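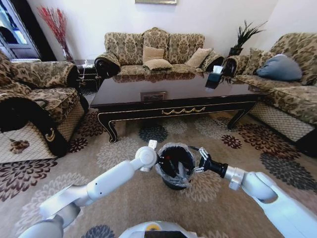
The gauge problem with clear liners comes down to how the seal is measured, and I think Nazar's figures mix two things. Film strength is tested on flat stock. Seal strength has to be tested on the finished bag, across the bottom weld, after the roll has been stored. A liner folded over the rim of a round black bin and bunched around the opening carries its load unevenly, so a flat-stock result says little about where it will split. Our last Grudetti rolls passed on film and failed on weld.

On 2020-08-13, Nazar Zinchenko wrote:
> I ran 90 bags from the Orkon lot. Film results are within
> spec. I see no reason to hold the order for Butville.
> Total on hand is 960. Can anyone confirm the storage
> temperature for the other lot?

The storage log for the other lot is with Candela. I have only the summary sheet, and it gives no temperature before October.

Two requests before the order is released:

1. Repeat the test on the weld, same lot, with the bag hung from a rim and loaded from the inside. Pulling a cut strip in the jaws is not equivalent.

2. Record the position of each split. "Failed" in the results column is not enough to separate a bad weld from a puncture.

If the weld results match the film results, I withdraw the objection. The fixture is in the Pîrvu cabinet, second shelf, and the load plates are stored separately with Vega.

Nerea Lorente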